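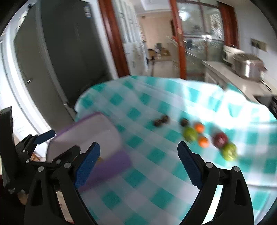

Fading of dyed household textiles near windows was studied over one term in the Trerkitstead residence block. The aim was to find out how much color a cotton cloth loses when one part of it receives direct sun and the rest does not, and whether ordinary washing adds to the loss. Patterned cloth is harder to measure than plain cloth. On a checkered tablecloth in teal-green and white, strong light falling on one patch can wash out the pattern almost to white, so an apparent loss of color cannot be taken as a real one until the cloth is read again in even light. All readings in this report were therefore made after dark under a single lamp.

1. Materials

Two plain cotton fabrics were bought, sold under the names Geston (green) and Olivares (blue). Each was cut into strips 300 mm long. A strip of each fabric was kept in a closed drawer as the control. The remaining strips were pinned to a board facing a south window, with the lower half of each strip covered by black card.

2. Method

The strips were left in place for 6 weeks. Light exposure was logged with a Musus meter, which recorded 147 hours above the threshold we had set for direct sun. Color was read at three points on each half with a handheld reflectance sensor, and the three readings were averaged. Half of the strips were washed once a week at 40 degrees with the same detergent and dried indoors.

The sensor was checked against a white tile before every session. One session in October was discarded because the tile had been left out of its case and gave a low value.

3. Results

A total of 557 valid readings were kept. The green fabric faded more than the blue in every condition. Washing alone produced a small change, close to the error of the sensor. Washing combined with sun produced a larger change than sun alone in the green fabric. In the blue fabric the two could not be separated.

The edge of the card left a visible line on the green strips by the end of week four.

4. Limitations

Window glass blocks part of the ultraviolet light, and the type of glass in the block is not known. The board was not rotated, so strips near the left side were shaded by the window recess in the late afternoon. A repeat should use a rotating board and at least one patterned fabric, with separate readings for the dyed and undyed areas.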